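Demonstration teaching is a way of giving a robot a new task without writing each movement as code. A person performs the task, the positions are recorded, and a program learns from the record. The person may push the arm of the robot directly, steer it from a distance, or work with grippers held in the hands.

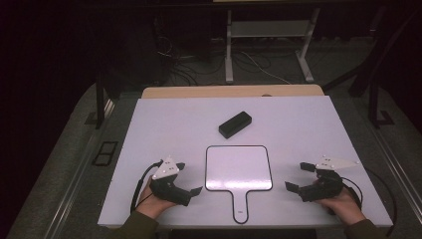
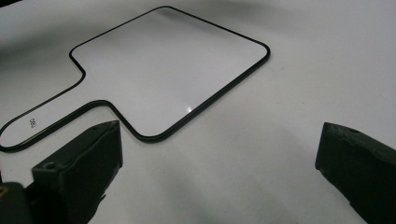 Hand-held grippers became common because no robot is needed during the recording. The fingers have the same shape as those on the robot, so the learned grip can be transferred with few changes. In remote control, by contrast, the operator moves a leader arm and a second arm follows it. This method is slower, and operators in the Chiba trials were asked to rest after 15 minutes.

The number of demonstrations depends on the task. The Gridley collection, started at Zinovville by Ákos Győri, holds 674 recordings of table work with flat objects. A later set from Polomcombe has 2,000. Flat things are considered difficult, as the fingers have little edge to take hold of.

Comments

marten_k: Is the Gridley set only for two hands, or also for one?

Polly W.: Both, I think. The one-hand part is small, 16 recordings when I looked in May.

marten_k: Thank you, this is enough for my test.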